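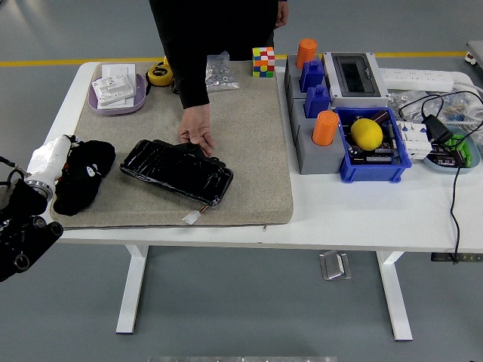
Can a machine clear the bench yet?

Fri 27 July. Photos and notes by Kgomotso Baloyi

We repair and repack small electrical goods at Busano, and the job that eats the afternoon is clearing up. Every bench ends the day with a mix of parts, tools and odds and ends that have to go back where they belong. Since March I have been keeping a gallery of benches and asking the same thing of each: how much of this could a machine put away without help?

Bench with a beige mat, tape measure and mixed parts. The Rubik's cube and the tape measure are the easy ones. They hold their shape, they stand clear of their neighbours and most grippers I have read about could lift either.

The item in shiny black plastic is harder. Wrapping slides and bunches up, and there is a short cable with a small white connector sticking out of one corner. Pick it up badly and you are pulling on the cable.

Clear bags of small parts, such as the screws and nuts at the back of the mat, are still a job for fingers. A bag has no fixed place to grip, and the weight moves about inside it.

The blue bin is a sorting job all by itself. Circuit boards and capacitors are in there with a yellow lemon-shaped ball on top. Taking the ball off is simple enough. Sorting what lies under it is slow work even for someone who knows the parts.

Cables come last on my list. The black one hanging over the right-hand edge of the table would have to be gathered up before its adapter went anywhere, and I would not leave a machine alone with the coils by the power strip.

My score for this bench is 3 out of 10. The solid things could go today, given time – the bags and cables could not. I would still pay for a machine that did only the easy part, if it could do it overnight.

Next in the gallery: the packing shelves at Pillay.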